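Penbridge Robotics Lab – Project Report, Team Plutow
Keeping a Humanoid Ready for Laundry Work

Summary

Our team spent the spring term looking after one humanoid robot, which the lab calls Plutow. Other groups wrote the software. Our job was the body: cables, joints, hands, feet, and the checks that decide whether it is allowed to run that morning. We loved it, and we learned far more about cable slack than we ever expected to!

Starting point

When we took over in January, Plutow had a startup checklist with 27 items on it, most of them inherited from an older machine. Several referred to parts our robot does not have. We walked through the whole list with the machine powered down, crossed out what made no sense, and ended up with 20 items that two students can finish before the 9 a.m. session. The old list is in Appendix A if anyone wants to compare.

Cable routing

This took most of February. The cables to the hands run outside the forearms, and they have to be long enough for a full wrist turn but short enough not to catch on anything. Our first try was too tight. At full wrist rotation the left cable pulled at its connector, and the hand dropped off the bus (we found the fault in the log as a string of timeouts, and it took us two afternoons to believe it was only a cable). Our second try left so much slack that the loop snagged on the rim of the basket.

The routing we kept lets the cable arc out from the wrist and come back in toward the elbow. We mark the tie points with paint pen so that whoever replaces a cable next puts it back in the same place. We tested it with a script from the Hosham group that drives both wrists through their full range, 1,000 cycles per arm, and had no dropouts.

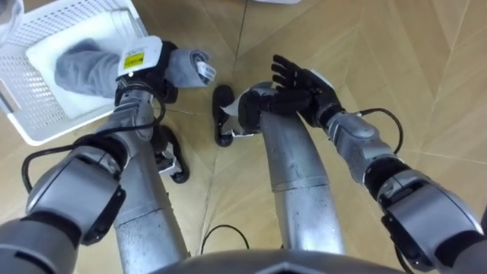 Figure 1. Left hand holding a gray garment at the laundry basket, right hand open. The wrist cables loop outside the forearms.

Hands

Cloth is hard on fingers in a way that blocks and bottles never were. Lint works its way into the finger joints, and after a long day the closing motion gets slower. We now brush out both hands after every session and run a short open-and-close test, watching the motor current. If a finger draws more than 300 mA with nothing in the hand, it comes off for cleaning. The limit is our own choice, based on readings we took when the hands were fresh from service, and it has worked well so far.

Calibration also drifts. We re-zero the fingers at every startup and the wrists once a week, using a printed jig designed by the Eskildsen workshop downstairs. Slide it over the wrist, tighten by hand only, save the offset, take it off. Please take it off – we forgot once and cracked the jig.

Legs and floor

The soles get wiped before each run, and we check the ankle hardware for play with the robot hanging in its stand. In March we found a loose bolt on the right ankle and added a paint line across every bolt head, so a turned one shows at a glance.

What is left to do

The cable ties should be replaced with proper clips, and we would like the current test to start by itself at shutdown. The spare left wrist cable is in the second drawer, already cut to length and labeled.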